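How to clear a cloth-folding cell after a grip fault

These notes cover the two-arm folding cells running the Tedus controller. They deal with fault 411, which is raised when one gripper reports a closed grip and the other arm does not agree with it. On our cells it nearly always comes up with white items on the white table. The edge finder loses the hem, one arm closes on a single layer or on nothing, and the program carries on as if it had hold of the cloth.

Do not reach in to straighten the cloth while the arms are powered. A paused arm still holds torque and will resume if the fault clears by itself. 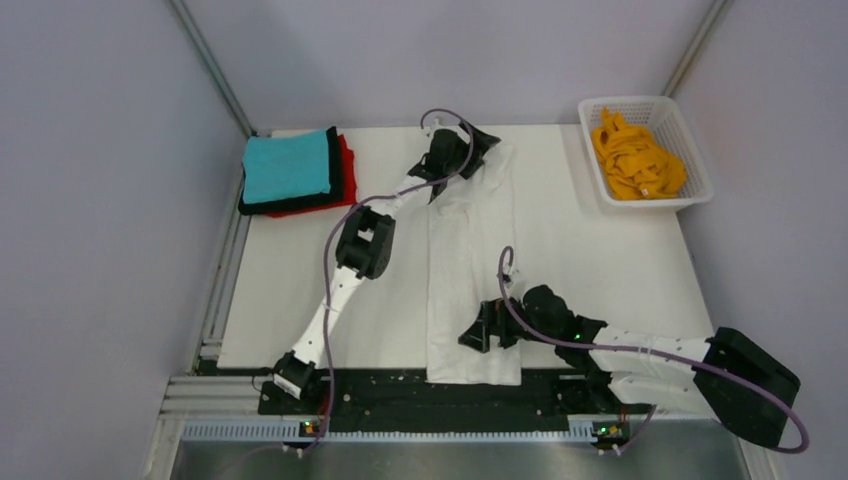 Perkar workshop, August

1. Press the stop on the front panel and wait for the drives to drop out. The arms sag slightly when the brakes take over – keep clear of the elbows until they have settled.

2. Turn the isolator off and fit your lock. A green light at a joint tells you nothing about whether it is safe to touch.

3. Look before you move anything. Note where each gripper is and how the cloth is lying. A long item with its hem hanging over the front of the table is a common cause, as the front edge is outside the area the edge finder searches. Write it in the fault log.

4. Free the cloth by opening the gripper with the hand release. Never pull. We tore two covers that way and bent a finger on the Ouellet gripper, and the replacement took 27 days to arrive.

5. Check the cable on each arm from base to wrist. It should have a loose loop over the wrist and another at the elbow. If a loop has pulled tight, re-dress it before you power up.

6. Leave the folded stack and the basket where they are unless the cloth has dragged them. If you do move the basket, teach its position again.

7. Take the lock off, power up and home one arm at a time, left first. Set speed to 80 per cent or lower for the first item.
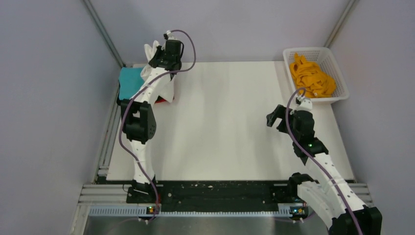 Left gripper at the back with the white cloth bunched up, right gripper open.

If the fault comes back on the same item, take it out and try a coloured one. If the coloured item runs cleanly, the grippers are fine and the contrast setting needs changing, under Vision in the Tedus menu. If it faults as well, swap the finger pads and run the grip test.

Three faults in one shift means the cell stays off until Pratia support has seen the log. Send the whole file, including the entries before the first fault.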